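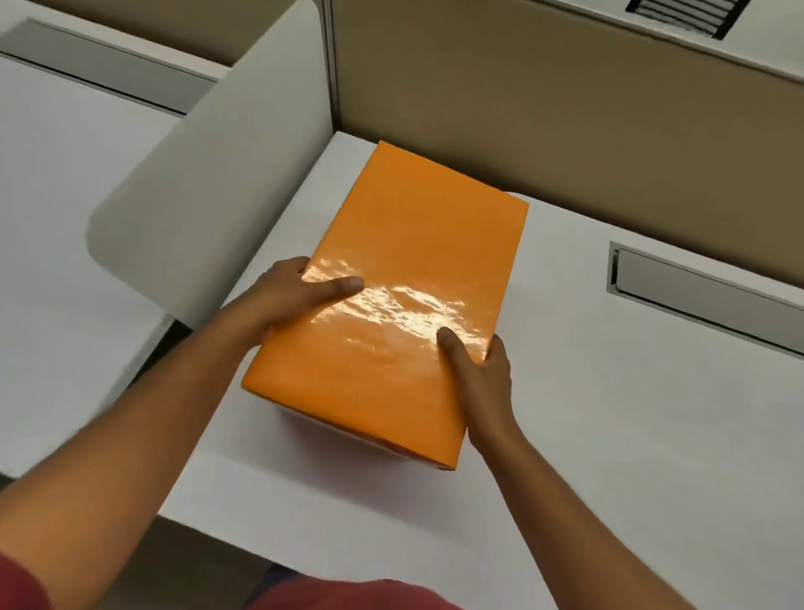 Lastia is looking for gift wrapping and packing associates who want to work together with our new robot line and help us to make it better. We prepare corporate gifts for other companies, from a single box for a new employee to large orders before the holidays. Until this year all wrapping was made by hand, at a desk, one box after another. A part of this work stays with people. When paper is glossy like the orange one, it shows every small wrinkle under the office light, and the person who holds the box with two hands notices it much earlier than our machine does.

**What is changing**

In August we start two robot arms, delivered by Natex, in our packing room at Girnov. They will fold standard cartons, place the boxes on the belt and put on the shipping labels. This is the part which our associates like the least, and which gives them pain in the wrists after a long shift. The robots will not do the final wrapping of special orders, the ribbons or the handwritten cards.

We want to be open about what it means. The number of people in the team stays the same, but the daily work will be different. You will wrap fewer boxes than our associates did last year, and you will spend more time on checking, on difficult shapes and on teaching the system. Some of our present colleagues were worried in the beginning, and some questions we still cannot answer, for example how the night shift will look next year.

**Your tasks**

- Wrap special orders at your own desk, and check the edges, corners and surface before the box leaves you
- Stop and restart the robot line when a carton is stuck (we train you for this)
- Write down short notes on mistakes of the robots, so that the technician can correct the program
- Show your way of folding to the engineers from Natex when they visit
- Take part in a short team meeting at the start of each shift

**What we expect from you**

You have patient hands and a good eye for details. You can read and write simple notes in English. Experience with wrapping, sewing, bookbinding or similar work is welcome, but it is not a condition. You do not need any knowledge of programming. You should be able to stand or sit for longer periods and to lift boxes up to 20 pounds.

**What we offer**

- A permanent contract of 40 hours per week, part time is possible after the trial period
- Paid training of 8 days, half of it with an experienced wrapper and half of it on the line
- The same hourly rate for wrapping work and for line work
- An extra payment for each suggestion of yours which we put in use
- Free parking, and a bus stop in front of the building

The day shift starts at 7 a.m. and the late shift at 3 p.m. You can tell us in your application which one you prefer.

**How to apply**

Please send a short letter and your resume to Fiifi Lamptey, packing room manager, and write the job number 1377 on it. You can also leave the papers at our front desk in the Lambrechts building. We invite every suitable applicant to visit for one hour, to try wrapping a box and to see the line. Please bring closed shoes for the visit.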